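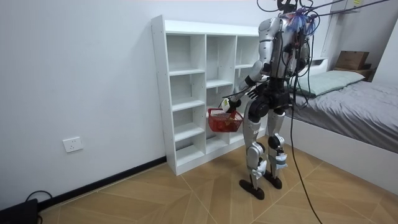 The shelf in the small bedroom

The small bedroom has had a white cubby bookcase against its wall since last June, and for most of that time I had no plan for it. I bought it because it was on sale for $247 and it fit between the corner and the window. I thought I would fill it with books. Then I remembered that I read almost everything on a tablet now, and the books I still own went into the hallway.

It's a tall unit, three columns of open compartments, white all over. There are no doors and no backs you can take off. The side panels have the usual row of drilled holes for moving the shelves up and down. I haven't moved any of them. I set it up the way the instructions showed and left it.

Amanuel Tesfamariam, my brother-in-law, helped me put it together. It took us a whole Saturday morning, partly because we built the middle column upside down and had to take it apart again. If you are putting one of these together, lay all the panels out first and check which long edge is the finished one. The diagram doesn't make it clear.

What finally went on it was fruit. Our kitchen in Tretside is narrow, and the counter gets the afternoon sun. Anything left in the bowl by the window went soft in a couple of days, and whatever was at the bottom of the bowl went first. The small bedroom is on the north side and stays cool. It has a tile floor with a wood pattern, so a dropped plum is a quick wipe and not a carpet problem.

The first thing I changed was how the fruit gets there. I used to carry it in the grocery bag and then leave the bag on the floor. Now I unpack at the kitchen table, put the fruit in a red plastic mesh basket with a handle, and take the basket to the shelf. The basket rinses out in the sink and dries on the dish rack. Anything that belongs in the refrigerator stays in the kitchen, so the basket is usually light enough to carry in one hand.

The second thing was putting one piece in a cubby. I know this looks like a waste of space. Fasil Negash from the apartment downstairs asked if I was opening a store. But I can see what I have from the doorway, and I can see what needs to be eaten. A pear on its side with the blush facing out is easy to check. In the bowl I would have found it a week later under the oranges. 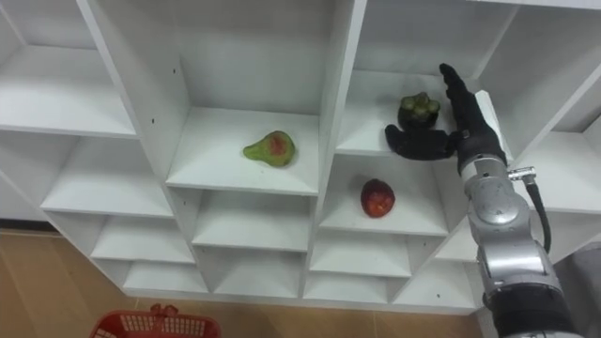
What goes where

I fill the upper cubbies first because I don't like bending down. The pear gets the middle column when there is one. I like to have it at eye level, where I will notice when the neck starts to give. Pears are the fruit I lose most often. They are hard for days and then they are done.

Dark, thick-skinned fruit can go anywhere. It keeps its shape and doesn't roll much if you stand it with the crown up. Small red fruit goes one level down and gets eaten the same day or the next. I put it near the front edge for that reason.

The lower cubbies mostly stay empty. In the fall I may use them for squash and onions, but onions need to be kept away from the pears and I haven't decided how far is far enough.

Cleaning

White shelves show everything. I wipe them with a damp cloth and a little dish soap when I bring in a new basket, and I dry them afterward so that no water sits in the drilled holes. I tried paper liners for a while. They slid around and hid the drips, so I threw them out.

Juice stains are the main trouble. One cherry stain in the left column took baking soda and two tries. There is still a faint mark if you know where to look.

What I would change

I would like a small lip on the front of each shelf. Round fruit has rolled off twice. A strip of clear molding would probably do it, and the hardware store on Lemma Street cuts it to length. I measured the whole unit last night and need 315 inches, with some extra for mistakes.

I'm going over there this week and will post again when the strips are on.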